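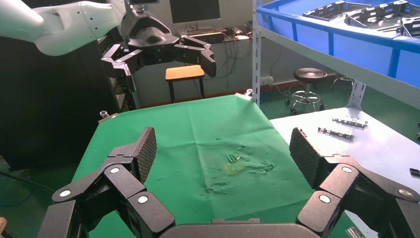
4. Denominação informal e catálogo oficial

O catálogo de peças da Skirkilgate é um documento admirável, e ninguém no chão de fábrica o lê. Cada item recebe um código alfanumérico, uma designação em português e outra em inglês, e as duas designações nem sempre parecem tratar do mesmo objeto. Nas entrevistas, quando pedimos aos participantes que se referissem às peças pelo nome do catálogo, obtivemos silêncio, riso e, num caso, a sugestão de que perguntássemos a quem o tinha escrito. Perguntamos. O autor já se aposentou.

O corpus reúne 200 ocorrências de denominação informal, transcritas por Ekua Akolgo e revisadas por Kyung-tae Ahn. Seguimos a convenção de Adwoa Darko para separar o apelido estável, que circula entre turnos, da solução de momento, que serve para uma frase e morre com ela. A fronteira é menos nítida do que a convenção promete. "Orelhuda", por exemplo, entrou na contagem como solução de momento e saiu dela, em janeiro, pichada num armário.

4.1 Metáfora e forma

A maior parte dos apelidos estáveis se apoia na silhueta. Suportes de chapa estampada atraem vocabulário anatômico e zoológico: orelha, queixo, asa, caranguejo. Já as peças planas e sem traço marcante caem quase sempre em "pastilha", "bolacha" ou "aquilo", este último com uma frequência que nos obrigou a rever o formulário de codificação. A Figura 4 mostra os dois tipos lado a lado.
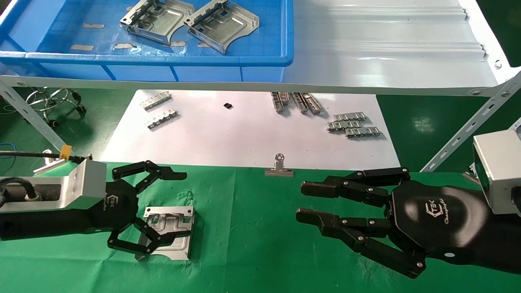
Figura 4. Suportes de chapa estampada e pequenas peças retangulares cinzentas em caixa plástica azul.

A assimetria é conhecida na literatura sobre vocabulários de ofício: o que tem contorno ganha nome, o que não tem ganha gesto. Dos 20 informantes, oito apontaram com o queixo ao menos uma vez durante a entrevista gravada, o que representa um prejuízo considerável para quem trabalha só com áudio. Yaa Mahama, encarregada das transcrições mais difíceis, passou a anotar "[queixo]" entre colchetes, e a notação foi mantida no apêndice.

4.2 Gênero gramatical

Esperávamos que o apelido herdasse o gênero da palavra "peça" e fosse, portanto, predominantemente feminino. Foi o que aconteceu no turno da manhã. No turno da noite, as mesmas chapas passam ao masculino, por influência de "suporte", termo que os operadores mais antigos trouxeram da Harahap junto com uma opinião desfavorável sobre o café. "A orelha" torna-se "o orelha", à maneira dos apelidos de futebol.

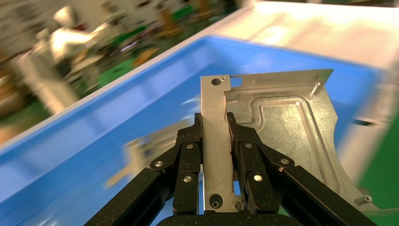 A troca de gênero raramente causa mal-entendido, mas causa discussão. Registramos um debate bastante longo, entre duas pessoas que concordavam inteiramente sobre qual peça faltava, a respeito do artigo com que ela deveria ser pedida. A peça continuou faltando. Tratamos o episódio como evidência de que o apelido, uma vez fixado, marca também a filiação ao turno, hipótese já levantada por Celeste Garcia em seu trabalho com os almoxarifes da Vunberg.

Cabe uma ressalva. Nossa presença alterou o corpus: alguns informantes, ao saber do tema da pesquisa, passaram a inventar nomes com entusiasmo evidente. Excluímos da análise os apelidos atestados apenas depois do intervalo do almoço em que o projeto foi explicado à equipe. "Dentadura da sogra" ficou de fora por esse critério, com pesar de todos os autores. A seção 5 examina o que acontece com as formas restantes quando precisam ser escritas numa requisição.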